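Plain colored cubes: paint them or buy them dyed?
Forum: Wooden Toys and Classroom Materials 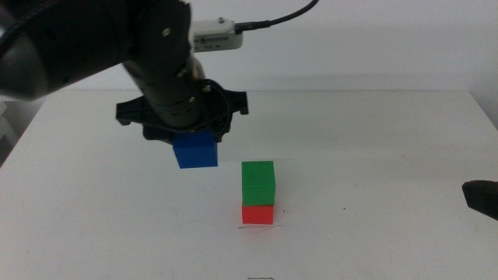 Green on red, blue one still up in the air.

pedimgate_31
Looking for opinions on solid color cubes for stacking. I want the kind with one color all over, no letters and no pictures. I have a set in red, green and blue and they stack well, but I need a lot more of them for a summer table activity and a shelf of spares. Two questions. Is it worth painting my own from raw cubes, or should I buy them colored? And does anybody sand the edges before stacking?

jaber_bench
How many do you need?

pedimgate_31
200 to start. If it goes well I would go up to 800 over the next year, split between three rooms.

jaber_bench
Then buy them colored. I painted a batch that size in June and would not do it again. Two coats on six faces, and you have to wait for one side to dry before you turn the cube over. The paint also builds up at the corners. One cube with a thick corner will make a stack of five lean.

M. Ogura
I disagree with that. Paint is fine if you thin it and use a foam roller. The dyed ones I bought from Lonlow were uneven, with two different greens in the same bag. With paint you get the same green every time as long as you buy one big can.

jaber_bench
Mine were thinned. They still built up.

tallstack
The cubes in the picture line up well at the edges. If yours are all cut like that I would leave them alone and not sand. Rounding the edges makes them nicer to hold but it takes away flat surface, and small stacks start to slide.

pedimgate_31
They are going to be used by four year olds, so a slightly soft edge would be good. How much is too much?

tallstack
One pass with fine paper on each edge. Stop there.

M. Ogura
Agree on one pass. I would also measure before ordering. I checked a bag of Pramus cubes with calipers and most were within half a millimeter, but 31 of them were off by more than that. I put those in the bin for sorting games, where size does not matter so much.

corner_shelf
Question about color. Do you need only red, green and blue? Some kids have trouble telling red from green. In our room we added yellow and dropped the green.

pedimgate_31
I had not thought about that. The activity cards I have say "green on top of red" so I would have to redo them.

jaber_bench
I would keep the green and make the red darker. Then the two differ in brightness as well.

corner_shelf
That helps a bit, but it depends on the kid. Blue and yellow is the safer pair for the first cards. Red and green can come in later.

M. Ogura
Redoing the cards is an evening of work. I would do it.

pedimgate_31
Update 2026-08-18: I ordered 200 dyed cubes in four colors, including yellow. I will measure them when they get here. I am also going to paint a small batch of raw ones, thin coats and roller, and see which ones hold up better by winter.

jaber_bench
Check the corners on the painted ones.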